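Research Update: Pulthorpe Group Reports First Results on Two-Arm Handling of Long Objects

The manipulation group at the Pulthorpe laboratory has completed the first stage of the Clollilari study, which examines how a two-armed robot can learn to handle objects too long to be held securely by one gripper. The work is led by Raimo Karppinen and was carried out entirely in simulation.

Most methods for learning from demonstration treat each arm separately and add a coordination step afterward. The Clollilari method trains a single policy for both arms. The policy receives camera images together with the joint positions of the robot, and it produces short sequences of motion for the left and right sides at the same time. A plain rectangular block was selected as the first test object, as its surface offers few visual cues and the policy must judge position from the edges alone.
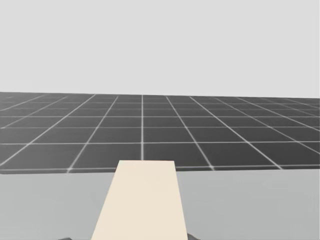
Training and Evaluation

Operators recorded 1,039 demonstrations through the Barnetti control interface. After review, 1,000 were kept for training. The starting position of the arms was varied between recordings, and the operators were instructed to bring both grippers alongside the block before closing either one.

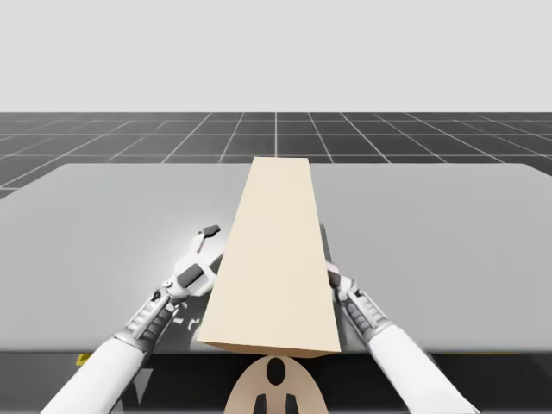 The simulated workspace, with one arm on each side of the block.

Early versions of the policy often closed one gripper well ahead of the other, which turned the block on the table. The group addressed the problem by adding a term to the training objective that penalizes differences in timing between the two arms. With this change, failed grasps in the evaluation set fell by 30 percent compared with the version that trained each arm separately. Each policy was evaluated with 20 different random seeds, and the same starting positions were used for both versions.

Karppinen notes that the remaining failures occur mainly during the approach, when one fingertip meets the block too early. The group is now studying whether a slower final approach would reduce these cases without a large increase in the time needed for each attempt.
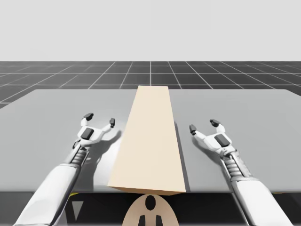
Both grippers open beside the block, before contact.

The second stage will introduce blocks of different lengths and weights, followed by trials on physical hardware at the Kinnunen building. A technical report covering the training objective and the evaluation procedure is in preparation and is expected in April. Members of partner laboratories who wish to receive the simulation files in advance may send a request to the Pulthorpe research office.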